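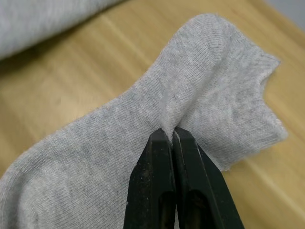

Stundine Support - ticket reopened by customer
Product: Dreson home laser printer
Subject: Pale streaks across every page, then error 302
Customer: Grażyna Pawlak
Opened: Saturday, September 16, 2023

Hello again! I'm reopening this one as the streaks are back, and they've brought a friend in the shape of error 302. I've kept notes as I went along (Nomvula Kruger asked me to last time, and I'm nothing if not obedient), so I'll put them all down in the order I did them.

First thing this morning I tried to print the choir programme, 19 pages, mostly text with a grey band across the top of each. Pages one to three were fine. From page four the grey band had pale lines through it, and by the end they were in the text as well. No noise, no smell, no lights. The error came up only when it had finished the lot, which struck me as a bit cheeky.

Switched off at the wall, had some toast, switched back on. Error gone. Printed the test page from the menu on the printer itself so the computer wasn't involved. Streaks still there, so I think we can let the computer off.

Next I took the toner out and did the gentle rocking from side to side that's in the booklet. It helped for two pages and then went back to how it was. The cartridge is a Grabowska one, the sort your own website sells, and it's meant to do 900 pages. The counter says I've done 300, so I'd be surprised (and rather cross) if it had run out.

I tried different paper too. I had half a ream of the cheap stuff open and a new pack of the heavier one, and both came out the same. I also changed the quality setting in Flulta from draft to normal and then to best. Best is slower and the streaks are, if anything, crisper.
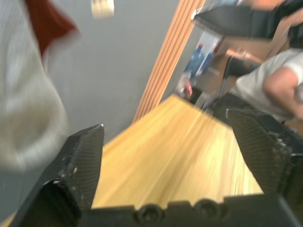
The lines aren't the straight up-and-down sort your help page goes on about, and I did read that page twice before writing. They're on a slant, which is why none of the sample pictures match. The nearest I can get to describing them is the wood grain on the pale yellow tabletop in the photo: long, light streaks all running diagonally, with soft edges. Now imagine that in white across a grey band and you've got my programme. The slant is the same on every sheet, whichever tray I feed it from.

After lunch I opened the back and wiped the rollers I could get at with the dry cloth, as instructed in Nomvula's last message. There was a bit of grey on the cloth but not much. I didn't touch the shiny drum part! Closed it all up, ran two cleaning sheets, and printed the test page again. Streaks fainter on the left half, no change on the right. I did get excited for a minute there.

Error 302 came back on the next long job and I wrote down exactly what the little screen said: "302 Check unit and restart." Which unit, though? The booklet lists 302 under "other messages" and says to contact support, so here I am.

Things I haven't tried: updating the printer's own software (the button in Flulta is greyed out and I don't know why), and a new drum. I don't want to buy a drum on a guess as they cost nearly what I paid for the printer.

So my questions are these. Does 302 mean the drum or something else? Can I get at that update another way, with a USB stick perhaps? And if it does need to go back, can I keep the toner - last time I was told to send it in with the cartridge fitted and I never saw the cartridge again.

The concert isn't until November, so I'm not tearing my hair out yet, but the altos want their programmes early. I've saved the streaky test pages in a folder and can post them or scan them, whichever's easier for you. Email is better than phone, please, I'm hopeless at hearing it ring.

Thanks ever so much,
Grażyna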